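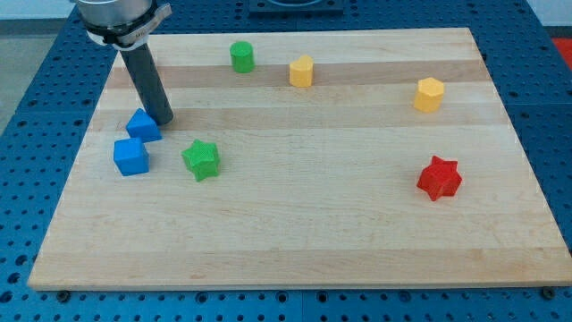
Inardale Robotics Club
Progress report to the Lellelico Fund
2 October 2024

Hi all,

I promised you a proper update once the club was back in session, so here goes. The short version is that we're up and running, the students are hooked, we've spent a bit less than I thought we would on parts and a bit more on batteries for the mouse on my desk (that one's on me, don't worry), and the pushing task is coming along nicely. The long version is the rest of this letter.

Who's coming

We have 29 students signed up, which made me very happy and slightly nervous. Last March, when I wrote the application, I guessed we'd fill a single after-school session and have to beg for more. Instead we split into two groups straight away. The older students mostly knew some Python from their computing class. The younger ones mostly didn't, and I'd say they've caught up faster than I had any right to expect. A few of them now explain for loops to the older kids, with great patience and some eye rolling.

What we're working on

You'll remember the application talked about "sorting recycling." We've put that off. It was too much, too soon, and the students were the ones who said so (politely). We swapped it for something we're calling Zostico, a name the kids picked by vote and refuse to explain to me. The arm has a plain rod on the end and no fingers at all, so it can't pick anything up. All it can do is push. The job is to nudge a chosen block across a wooden board to a spot the team has picked, without sending the others all over the place.

It sounds easy! I thought it was easy! Then you try to push a cube with a round-tipped rod and find that if you touch it anywhere but the middle of a side, it spins. The students spent a whole session just on that. One team drew arrows all over the whiteboard and came up with a rule for where to put the rod before each push, and that rule is now in everybody's code with their team name in the comments.

The blocks are our own. We've got cubes, stars, a cylinder, a heart and a hexagon, in red, yellow, green and blue, and they were designed and printed by the students on the school's 3D printer. There are two kinds of star, one with five points and one with six, after a disagreement over what a star is supposed to look like. I let both sides print theirs. Every shape behaves differently when it gets pushed, so what started as decoration has turned into the best teaching tool we have. The heart is the one they all groan about. Push it from the pointed end and it wanders off wherever it likes.

The board gave us a bit of grief too. Our first one had a slight bow in it, and the rod would press hard in the middle and barely reach near the edges. The wood shop teacher glued up a new one for us from scrap, tan strips and all, and it sits beautifully flat. The students now check the rod height before every session, which I didn't have to ask for twice.

What works and what doesn't

Pushing one block in a straight line works well. Pushing one block around another works when there's plenty of room. When two blocks sit close together it's still a mess, because the arm tends to shove both of them along, and the teams are split on whether to separate them first or come in from the far side. Both camps are writing their own version and we'll have a play-off.

The part I underestimated is finding the blocks in the first place. We use an overhead view and look for colors. Red and yellow are fine. Blue has been a real headache, as the work table is bright blue as well, and for a while the program was very confident that the entire table was a block. The fix for now is to ignore everything outside the board. It's a bit of a cheat and the students know it, so it's on the list for a better answer.

Money

We've spent up to 4 hundred dollars so far on filament, bolts, spare rods and safety glasses, all within the parts line of the budget. The Cheng stipend you added for a student helper has been a lifesaver and is being paid monthly as agreed. I haven't touched the travel money yet. Receipts are in the shared folder, and if any of them are hard to read, please shout and I'll rescan them.

One request: could we move a little from the travel line to parts? I'd like to buy a second set of rods in a softer material. The printed blocks get scuffed along the sides and the printer is always in demand. I'm happy to fill in whatever form that takes.

Coming up

There are eight sessions left before the showcase. The plan is to use the first few on the close-together problem, then let each team design its own challenge for the others. I've already heard rumors of one involving the heart and a very narrow gap.

You're all invited to the showcase, of course. I'll send the details as soon as the school confirms the room. Families will be there, the teams will run their programs live, and visitors can choose which block gets pushed where. If any of you would like to drop in on an ordinary session before then, please do. The students love showing people around, and they'll probably have you writing code before you get your coat off.

Thanks again for backing us!

The club lead, Inardale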